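Print this article
E-mail this article

Trefor Price pours the coffee before he'll talk about machines, and he pours it slowly, because he has spent most of his working life waiting for things to reboot. He runs the home trials at Pedimeck, up at Skukgate, and he is as fond of housework as anybody I've met.

"People ask me when they can stop doing the dishes," he says, laughing. "I tell them to buy good gloves."

He isn't gloomy about it, though. A machine can wipe a table pretty well now, he tells me, so long as the table stays where it was. Laundry is harder — a towel never lands the same way twice — and tidying a family room is harder still, with all those things that belong somewhere only the family knows. Last June his team set up 1206 tidying runs on the computer, and he sat through nearly all of them with a sandwich in one hand.

"You learn a lot from a pretend room," he says. "You can move the furniture and try it again before lunch, and no one's cat gets hurt."

Chairs come up again and again. He has a real soft spot for the old spindle-backed kind, the sort his grandmother kept in her kitchen in Mallness, and he admits they are a nuisance to the software. All those thin slats with gaps between them! A person just takes hold of the top rail and pulls, and never thinks about it.
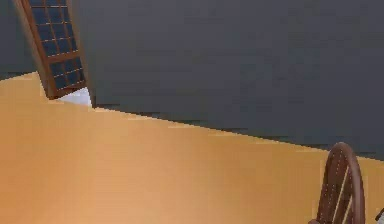
Rezende thinks Price is being too generous, and told me so over the phone that same evening: a chore isn't done until you can leave the house while it's going on, and by that measure we have the dishwasher, the washing machine and not much else.

Price takes this well when I pass it along. "That's fair," he says, topping up my cup. "I'd still like to have one pushing in the chairs at my mother's place by the time I'm 65. She has 12 of them, you know, and she won't part with a single one."

Print this article | E-mail this article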